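The second arm was mine by ten in the morning – well, Plultura's, but I wrote the request! We had 80 left in the Gaber line and I wanted all of it for grippers.

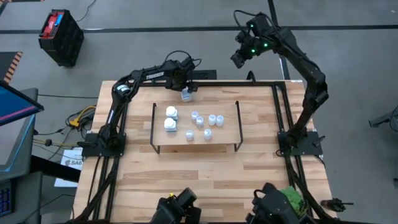 Brosirari quoted 1265 for a spare wrist and two sets of fingers. I read the quote three times, grinning, and moved training to November to make it fit.
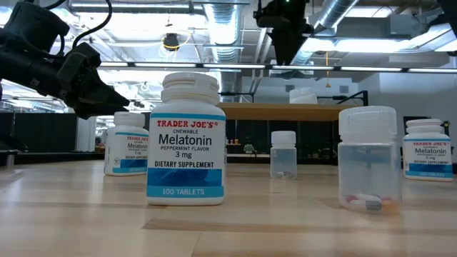
Inatside wrote back before lunch, asking whether I had budgeted for the day something broke. I had! It was on line 10, under cables.

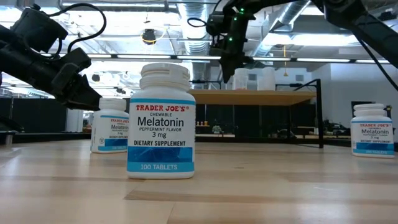
So I added a second wrist, cut the new chairs, and sent it upstairs. Then I sat on my old chair, the one that leans, and began pricing a third arm.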